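About Wisetti

We're a small trade group for seasoning and stock makers. Seven member firms, two staff, one office in Stonen. Started out as a lunch club – now we do labeling advice, tasting panels and the yearly Grecu survey of 300 home kitchens. 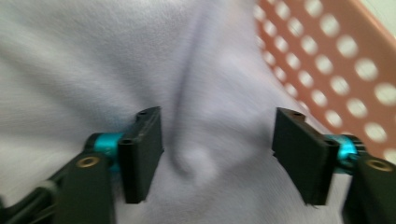
Pale fabric and a salmon-pink basket.

Membership is open to any maker with 10 or more products on sale. Smaller than that? Write to us anyway, we can usualy sort something out.

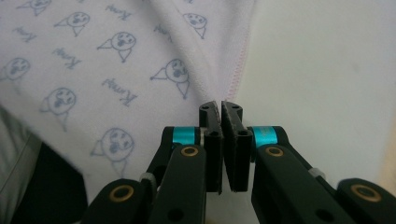 Next open meeting is in February at the Taltinska hall. Agenda goes out the week before. Members get the survey free, everbody else pays for printing and postage.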